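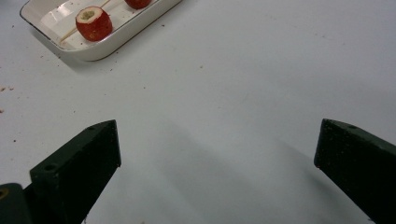
縁の茶色い白皿に赤いラディッシュ。手前のものは上面が切られ、中がくり抜かれている。

料理人の手仕事をロボットに覚えさせたい、という相談は昔からある。昔からあるのに片づいていないのは、手仕事のほうが協力的でないからだ。ラディッシュは一つずつ太さが違い、皮はつるりと滑り、皿の中で好き勝手な向きに転がる。工場のボルトが優等生に見えてくる。

Ferkleyが貸し出しを始めた「Wivitz」は、その非協力的な相手に人間のほうから歩み寄るための道具一式である。左右の手に一本ずつ、二本指のグリッパーを握る。あとは普段どおりに作業すればいい、と案内書にはある。普段トングより複雑なものを握らない人間にとって、この「普段どおり」は相当に広い意味の言葉だ。

編集部が借りたのは7月、期間は28日間。届いた箱は思ったより重く、同梱の冊子は思ったより薄かった。設置に立ち会ってくれたFerkleyのマービン・ウォン氏は「冊子は読まなくても大丈夫です」と言い、そのあと冊子に書いてあることを最初から全部口頭で説明してくれた。

最初の課題に野菜の小鉢を選んだのは筆者である。積み木にしておけばよかった。指を閉じれば野菜は逃げ、力を込めれば皮に跡がつく。指先の感覚が二本の硬い爪に置き換わると、人は自分がどれほど指の腹に頼って生きてきたかを思い知る。初日の筆者の記録は、同じ動作のやり直しがほとんどを占めた。ウォン氏は「失敗も貴重なデータです」と慰めてくれた。貴重なものをずいぶん大量に納めた計算になる。

意外だったのは、三日目あたりから手つきが変わったことだ。つまむのをやめて、左右から挟んで運ぶ。片方で押さえ、もう片方で向きを直す。誰に教わったわけでもないのに、機械に都合のいい動き方を人間のほうが覚えていく。
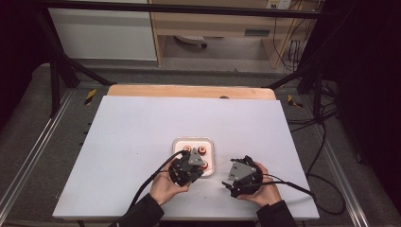
この点を、導入の助言を仕事にしているダニツァ・ネデリコヴィッチ氏にぶつけてみた。「それでいいんです。上手な人の手をそのまま写しても、二本指の機械には再現できませんから。最初から二本指の不自由さで考えてもらったほうが早い」。つまり、われわれの不器用さには商品価値がある。長く生きていると、いいこともあるものだ。

不満も書いておく。まずケーブル。左右それぞれから延びていて、腕を交差させるたびに気を遣う。次にグリッパーの重さで、午前中は気にならないが、午後三時を過ぎると肩が抗議を始める。記録の管理画面は、保存ボタンと破棄ボタンが仲良く隣り合っている。この配置を決めた人とは一度ゆっくり話がしたい。

比較のため、競合にあたるZullowの「Chisholm」も半日だけ試した。こちらは手元の装置でロボットの腕を遠隔操作する方式で、人間の肩には優しい。ただし動きはひと呼吸遅れ、小さな食材を相手にすると、酔った友人に箸の使い方を電話で教えているような気分になる。軽くて遅いほうを取るか、重くて速いほうを取るか。細かい作業が目当てなら、筆者はWivitzに傾く。

借りている間に残した記録は3013件。うち、使いものになる割合を尋ねると、ウォン氏は少し間を置いて「学習させてみてからですね」と答えた。営業の人がこういう間の置き方をするとき、深追いはしないことにしている。

向いているのは、教えたい作業がはっきりしていて、それを何日も繰り返せる人手のある職場だろう。厨房が忙しいから自動化したい、という店には勧めにくい。忙しい人にはまず、教える暇がない。

返却の朝、箱に詰め直したら部品が一つ余った。Ferkleyに電話すると、予備だからそのまま入れてくださいとのことだった。冊子の38ページに書いてあるそうだ。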